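3.2 Looking after the hand-held grippers

I want to spend a bit of time on how we keep the collection cell running, partly because when I started out I went looking for this kind of section in other people's papers and hardly ever found one. Our cell is called Hevberg (after the building it first lived in), and it's a table, a black cloth backdrop and hand-held grippers with a wide camera on each. There's no arm in it at all. The arm lives next door, in the Flaten cell, and only sees the policies once they're trained. So when I say "the machine" here I mean the grippers, and they need way more looking after than I expected!

The fingers go first. Each one is a black textured pad on an orange-yellow base plate, and the pad tip takes all the abuse, especially on packing tasks where it keeps bumping the rim of a case. We tried waiting until a pad looked worn, but everybody has a different idea of worn, and by the time we agreed on one the grip had gone soft for days. Now we swap pads every 4,000 closures, both fingers together. If you change only one side, the new pad pushes harder than the old one and thin things roll out of the grip. After a swap we open and close the gripper 15 times with nothing in it, then check that the tips still meet. If they don't, the base plate screws are usually the culprit. We back them off, close the fingers on a flat gauge, and tighten them again in small turns, going back and forth between the sides.

Markers are the other big one. We read finger opening from the square black-and-white tags on the gripper bodies (Figure 3), so a scuffed tag gives us a wrong width, and a wrong width is much nastier than a missing one. Missing frames get thrown out by the loader. Wrong ones sail right through and end up in training. I wipe the tags with a dry cloth before each session and reprint them in matte, never glossy, since our ceiling lights wash out a glossy tag completely at certain tilts.

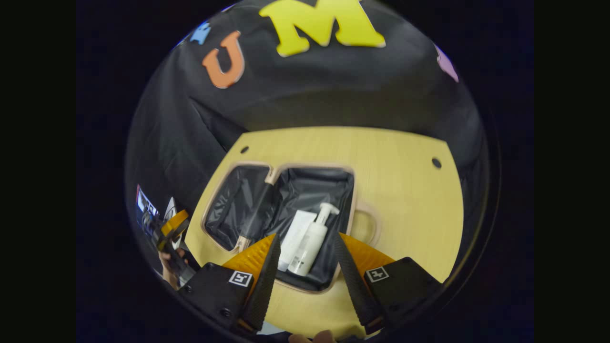 Figure 3. Gripper view in the Hevberg cell during the case-packing task, with the fingers open and the tags on the gripper bodies in view.

Henríquez, reading a draft of this section, wondered whether the tags were worth the trouble, and said a small encoder in the handle would give the width directly and never need wiping. It's a fair point, and we did build one in March. The readings were lovely for short stretches, but the encoder clock drifted against the camera clock, and on long takes we were pairing a picture with a width from a moment later. With the tags, the width comes out of the same picture as everything else, so there's nothing to line up. I'd still love to go back to the encoder someday, maybe as a cross-check.

Calibration runs on a schedule too. We redo the lens model every 1,000 takes, or right away if a gripper gets dropped (yes, it happens). The wide lens bends the table edge quite a lot, and a mount that has shifted even slightly shows up as tags that seem to change size as the fingers move. Our script, Ernia, looks for exactly that. It compares the tag size at full open with the tag size at full close and flags the gripper if the two disagree.

The last full service before the data freeze was on 28th October. One left tag was peeling at a corner, and a body screw on the same gripper had backed out nearly a full turn. We went back through the takes since the previous check, pulled 54 of them where the width readings jumped between neighboring frames, and recorded those over again with the new tag on. The numbers in Section 4 use the re-recorded takes only. Spare pads are cut from the same sheet for the whole study, and we write the sheet label on the inside of the base plate in pencil.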